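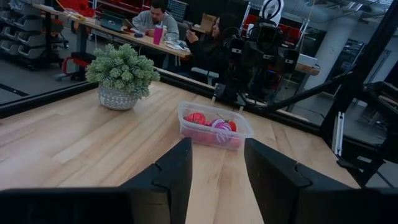 Cundia Opens Container Return Program to Lunch Counters in Ludton and Grilldale

LUDTON, 8 March 2025 – Cundia, which supplies reusable food containers to restaurants and workplace cafeterias, is extending its return program to 34 lunch counters in Ludton and Grilldale. Customers at these locations can now ask for their meal in a reusable plastic container and bring it back to any counter taking part.

The program began last June with 9 counters in Lie. Customers there pay a small deposit with their first meal and get it back when they return the container. The same terms apply in Ludton and Grilldale. No app or membership card is needed, and a container borrowed in one town can be handed in at either of the others.

Containers may be kept for up to 14 days. After that the deposit is not refunded, but the container can still be returned and will go back into use. Customers are asked to empty it and give it a quick rinse first. Lids should come back with the container where possible – a missing lid does not affect the deposit.

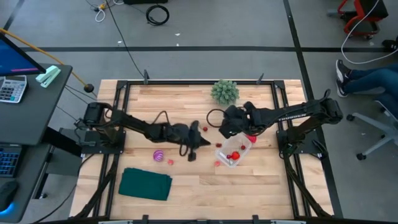
Returned containers are collected from each counter every morning and taken to the Cundia wash house in Grilldale. They are washed, dried and checked for cracks, cloudy patches and warped corners before they are stacked for delivery. Any that fail the check are taken out of circulation and sent for recycling. The wash house can process 1000 containers per shift and has room for a second washing line if demand grows.

Counters joining the program receive a starting supply, a return bin and a printed sign for the register. They pay a fee for each container delivered and nothing for those sitting on the shelf. Cundia sets no minimum order, and a counter can leave the program at the end of any month.

Disposable packaging will still be available at all locations. Prices for meals are set by the counters themselves and are the same whichever container the customer picks.

The containers are suitable for the refrigerator and the top rack of a home dishwasher. They should not be used in a conventional oven or on a stovetop.

A list of counters is posted at the Cundia office in Ludton and on the company's website. Food businesses in the three towns that would like to join can pick up an application at the office – the next group of counters will be added in June.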